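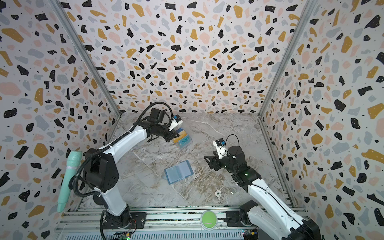 Changing the wallpaper did more for the success rate than another month of demonstrations, according to Darcy Marchand, and the numbers from the Viltonent lab back that up.

The group trains two-armed robots by imitation. An operator guides both arms through a job, the motions and camera views are recorded, and a neural network learns to reproduce them. The usual trouble is that a policy that works well in one cell falls apart in another. Move the same arms in front of a different wall and the grippers start closing on air.

Ladan Parsa and Deming Lu set out to measure how much of that failure comes from the background. They recorded 4,000 demonstrations of small handling jobs: picking up card holders, opening wallets, sorting discs and tokens. Half were done in a plain grey cell. For the other half, the wall panels and floor were swapped after every 250 recordings, with patterns chosen to be busy. Terrazzo and marble prints were favourites, as their chips and veins can pass for the edge of a small object.

Both policies were then tested in a cell neither had seen, at a partner site in Emoddale. The one trained on plain grey finished 50 per cent of its trials. The one trained on changing patterns finished 78 per cent, with the same number of demonstrations and the same network.

Wrist cameras explain part of the result, Parsa says. Each arm carries one above its gripper, and at close range the floor fills much of its view. If the colour of that floor never changes in training, the network leans on it to judge where things are.

There are limits. Clear plastic is still hard for both policies, and card sleeves accounted for most of the failed trials in Emoddale. The team has not yet tried varying the lighting along with the panels. Lu also wants to know whether printed patterns can be replaced with ones added by software afterward, which would save the hour it takes to refit a cell.

That work starts in November, with a new set of panels on order.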